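Small thread on learning to weave baskets, for the few of you who asked after my last post. I started in July with no experience and a pile of willow I didn't know how to soak.

1/ Class first. I did the Monday night one at the Ruswood hall, taught by Laurier Dufour. It was 200 dollars for the term, materials included. You can learn from videos, but I'd watched plenty and still couldn't get a base to lie flat.

2/ Soaking. Brown willow takes a lot longer than buff. I put mine in the bathtub and kept it under with a paving stone. If a rod kinks when you wrap it round your wrist, put it back in.

3/ Tools. A bodkin, side cutters, a sharp knife and something heavy to weigh the work down. I bought the bodkin from Gesadau and it's fine. My cutters came from the garden shed.

4/ My first base was a round one and it came out domed like a hubcap. Laurier said to leave it and call it practice. It holds clothes pegs now.

5/ Sorting matters more than I expected. I tie my rods in bundles by length and thickness before I do anything else. When I skipped it, one side of the basket grew faster than the other and I spent a whole evening packing it level.

6/ Cost so far, not counting the class: 28 dollars for a bolt of willow, 19 for the bodkin, 13 for a secondhand book by Faustino Bermúdez. The book has good drawings of borders and very little on handles.

7/ Rectangular bases are a different job. You clamp the sticks upright in a screw block and weave back and forth across them. The edges want to pull in, so measure the width every few rows. I didn't, and mine has a waist.

8/ Colour. I like plain willow but a few people in class dye theirs. The warm orange shades look good with the darker gaps between the rods. They fade on a sunny windowsill, so keep that in mind.
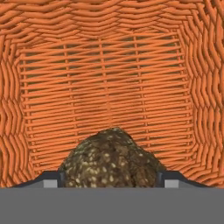

Orange wicker, long rods across the floor woven over and under the stakes.

9/ Next up is a log basket with a proper rope border. I've got the rods sorted and the big ones are going in the tub on the weekend.

10/ If anyone near Lund grows willow and wants to swap for labour at cutting time, send me a message. I have my own loppers and a trailer.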